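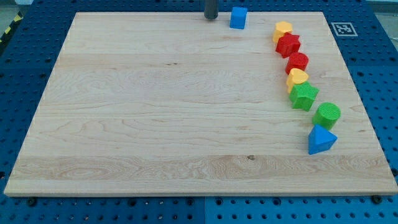
Vasanthi Kartha asked, before I had the second cable plugged in, whether a teaching kit at this price could record a push as well as a pick, since every package she had tried before it assumed that the gripper closes on something. The Bostau kit records both. How well it records each of them takes up most of this review.

What you get is a hand controller for remote operation, a clip-on handle for guiding the arm directly, a foot switch, and the Kidis recording software on a license for one workstation. The arm is not included. Ours was already mounted, and fitting the handle took 14 minutes with the supplied key. The printed manual covers the handle in a single drawing and omits the tightening order. Tighten the lower screw first or the collar sits crooked.

Our test task was tabletop rearrangement with colored plastic shapes on a maple-colored board: stars, cylinders, a heart, a cube, a triangular prism. The operator moves blocks into a line or a group named in a written instruction, and the software stores the joint positions, the camera stream and the instruction together as one episode.

Guiding by hand

Direct guiding is the better mode for anything slow. The arm goes light when the foot switch is held, and gravity compensation is good enough that it doesn't sag when you change grip. The trouble is the operator. With a hand on the handle, your forearm is in view of an overhead camera for a good part of each episode, and Kidis has no masking tool. We ended up standing on the far side and reaching in low, which is tiring and makes straight pushes harder to judge.

Remote control

The hand controller leaves the view clear. Latency was low enough to ignore. Default scaling is one to one, too coarse for nudging a cylinder into a gap between two other pieces. At half scale it became usable. At quarter scale my wrist ran out of travel and I had to clutch and re-center constantly — each clutch shows up in the recording as a short flat spot. There is a filter that trims these, off by default, under Export and not under Record.

Block shape matters more than I expected. A cube pushed on a face stays put when the tool leaves it. A cylinder rotates off the contact point unless the push is aimed through its center, and a star catches on whichever point is nearest. The controller gives no force feedback, so all of this is done by eye.

Results

I recorded 33 episodes by remote control and 16 by hand. Kidis rejected 4 of the remote ones for dropped camera data, with no warning until the export step. A message at the time of recording would have saved an afternoon. The firmware dated 07/12/2021 is supposed to add one. It did not appear on our unit after the update.

Compared with the Després controller we used until October, the Bostau is lighter, its trigger has a cleaner break, and its cable is too short. Trurwood sells an extension that fits.

Recommended for remote work at half scale. For hand guiding alone, the handle is overpriced, and you will want a side camera.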